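Keeping Potatoes and Onions Through the Winter

My wife and I buy potatoes one time in the year, in October, from a farmer near Chisholm. We take 42 pounds and usually they last until March.
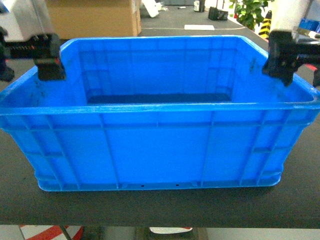
First rule, do not wash them. Only brush the dry soil with your hand and leave the potatoes for two weeks in a dark place with some air, so the skin becomes harder. After this you can put them in boxes. My garage stays cool, but in January it can freeze, so I bring everything to the basement before Christmas.

Light is the biggest enemy. A potato that stays in light becomes green and bitter, and the green parts you should not eat. I cover my boxes with an old cotton sheet - never with plastic, it keeps the moisture inside.

Onions must live in another corner. When I kept both together, the potatoes made sprouts very early and I lost many of them. Now the onions hang in net bags from a nail, 18 in each bag, and I cut the dry tops short before I hang them.

Every second week I go through all the boxes. One rotten potato smells strong, but at the beginning it is only a soft spot, so use your fingers and not only your nose. The small ones with sprouts we eat first. My wife makes soup from them, with 300 grams of leek and a little cream.

If you have a better way for carrots, please write to me. Mine are always soft by February.

Crisanto Aquino

Filed under: Pantry & Cellar, Vegetables

You may also like
Drying Apples Without a Machine
How I Clean a Burned Pot
Which Cabbage Keeps the Longest
Mice in the Basement - What Worked for Us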